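How to Make a Big Pot of Vegetable Stock from Scraps

I have been making stock out of kitchen scraps for years now and I still get a little thrill every time the smell starts drifting up the stairs. Onion ends, carrot peels, the dark green tops of leeks — all the stuff that used to go straight in the bin! If you cook at home even a few nights a week, you already have most of what you need.

Saving the scraps

Keep a large zip bag in the freezer and add to it as you cook. Good things to save: onion skins and ends, carrot peels and tops of the root, celery leaves, leek greens, mushroom stems, parsley stalks, fennel trimmings, corn cobs with the kernels cut off (these are wonderful, very sweet). Rinse anything muddy before it goes in the bag.

Leave out broccoli, cabbage, cauliflower and Brussels sprouts. They turn the whole batch sulfury. Beets will dye everything pink, and potato peels make it cloudy. My friend Ermelinda Fonseca puts in one small tomato and swears by it, and after trying it her way I do too.

When the bag is full and you can barely close it, you're ready.

What you need

One full gallon bag of frozen scraps
1 extra onion, halved, skin on
3 cloves of garlic, smashed
2 bay leaves
7 peppercorns
Cold water to cover by an inch or two
A big pot, a strainer and a large bowl

Browning the onion

You can skip this, but please try it once. Put the onion halves cut side down in the dry pot over medium-high heat and leave them alone until they are nearly black on the bottom. It gives the stock a deep golden color and a flavor people will ask you about. Luuk Van Damme, who taught the soup class I took in Flurnstead, did three halves at a time and let them go so dark that half the room thought he'd forgotten them.

Simmering

Tip in the scraps straight from the freezer, then the garlic, bay and peppercorns. Pour in the cold water. Bring it up slowly, and as soon as you see bubbles turn the heat down so the surface only trembles. Give it 45 minutes to an hour. Vegetables give up their flavor fast, and a longer simmer can turn bitter, especially with lots of onion skin in there.

No salt yet! You'll want to cook the stock down some days and use it as is on others, and it's so much easier to season the dish at the end.

Straining and cooling

Set the strainer over the bowl and ladle the stock through. Press gently on the vegetables with the back of the spoon — hard pressing pushes sludge through. Stand the bowl in a sink of cold water and stir now and then until it has cooled, then refrigerate.

It keeps four days in the fridge and a good three months in the freezer. I freeze mine in muffin tins, pop out the pucks and bag them, so I can grab two for a pan sauce or eight for a risotto. 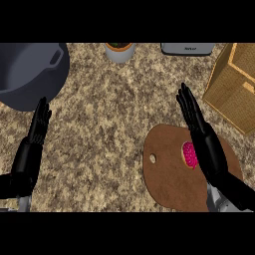

For a richer version, add a piece of dried kombu or a small handful of dried mushrooms along with the water. A Parmesan rind is lovely too, if you aren't keeping it vegan, and it makes a bean soup taste like you worked on it all afternoon. Start with one rind per batch and see how you like it.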